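Search
Search this site
Minutes and notices

2020-05-26
By Solange Barros

Minutes of the equipment planning meeting, Drovside workshop group

Chair: Kilian Kofler. Minutes: Solange Barros. The Clernville and Jasville sites joined by telephone. The line from Jasville was lost two times, and the points they missed were repeated for them.

1. Minutes of the previous meeting

Accepted with one correction. In item 4, the words "the hand was ordered" should read "the hand was quoted". The order was placed later.

2. Budget position

Kilian presented the equipment budget for the rest of the year. After the orders already signed, 3,000 dollars remains in the line for small equipment. The line for large equipment is closed until the new year opens, and the Clernville office has confirmed that money cannot be moved from one line to the other without a written request.

Jasville asked if the remaining amount must be spent before the end of the budget year. Kilian answered that it can be carried forward one time only, and that he prefers to spend it on things we already know we need.

It was agreed that no new robot arm will be requested this year. Clernville wished it to be recorded that they do not agree with this delay, but they accept it. Their present arm needs a new set of cables, and they will send a separate request for these.

3. Spare parts

The list of spare parts has 46 lines at this moment. Solange has compared it with the cupboard and with the supplier's price sheet. For nine of these lines the part number has changed and the old number cannot be ordered any more. She will correct the list and send it to both sites.

Ivanyshyn, our supplier for gears and fasteners, offers a lower price if the three sites order together. The difficulty is the delivery, because Ivanyshyn will deliver such an order to one address only. It was proposed that Drovside receives the goods and sends the parts for Jasville and Clernville by the usual van. Jasville asked who pays if a box is lost between the sites. This was not decided. Kilian will ask the office and report.

It was also mentioned that the fingertip pads are used faster than we expected when we made the budget. For the next order we will double the quantity. The price of one pad is small and there was no objection.

4. Service contract or repair by ourselves

A long discussion. The service contract for the hand covers one visit per year and the repair of the motors, but not the outer covers and not the cables. Solange is of the opinion that it is too little for the price. Kilian reminded the meeting that the warranty does not permit us to open the palm, so for that part we depend on the maker in any case.

Two possibilities were put to the meeting:

a) sign the contract for one year and look at it again next May;
b) keep the same amount of money aside and pay for each repair when it comes.

Jasville prefers b, Clernville prefers a. As we do not have enough information about the cost of one repair, the decision is postponed. Kilian will request a written price for the replacement of one finger and for the replacement of one thumb, with the transport included.

5. Place for the hand at Drovside, and what must be bought for it

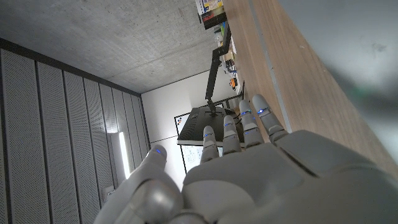
The main question under this item was how much new furniture we must pay for. The first plan had a separate test table with its own screen, and this was the most expensive part of the plan after the hand. Solange proposed to take the table out of the plan and to use the wooden desk. The monitor there is already held on an arm clamped to the edge of the desk, so no stand has to be purchased for it, and the whiteboard is on the wall behind. Clernville asked if the boxes along the far end of the desk can be moved to a shelf, and Kilian agreed to find a place for them. The meeting accepted the proposal. The money saved goes to the spare parts in item 3.

Further points under this item:

Power. A second power supply is needed so that the hand and the computer are not on the same one. Approved.

Cables. The longer cable set is approved, but only one. Jasville suggested two and will look if they have one to lend.

Emergency stop button. This must be ordered first, before all the other items. Until it is installed, a second person stays in the room during each test.

Storage case. Not approved for now. The price we received was around 47 percent higher than last year, and Solange will ask for another offer.

6. Training

Two persons from each site should learn the basic care of the hand: cleaning, changing of the pads, and reading of the error list. The maker offers a course, but the travel is not in the budget. Kilian is ready to give a short introduction by video call, and he will write down the steps — first for the pads, because this is the work we do most often. Clernville asked to receive the text some days before the call, so that they can prepare their questions.

7. Other matters

Jasville reported that their old gripper is not in use since the winter and can be given to another site. Clernville is interested. The transfer must be entered in the equipment register by both sites, with the same serial number. Last time the numbers were different and it took a long time to correct it.

Solange asked all sites to write the budget line on every request. Requests without it will be sent back.

Actions

Kilian Kofler: ask the office about loss during transport; request the repair prices; find a place for the boxes; write the steps for changing the pads.
Solange Barros: correct the spare parts list; order the stop button, the power supply and the cable set; ask for a new offer for the storage case.
Clernville: send the request for arm cables.
Jasville: check for a second cable set; prepare the papers for the gripper.

The date of the next meeting will be sent by e-mail after the repair prices are received.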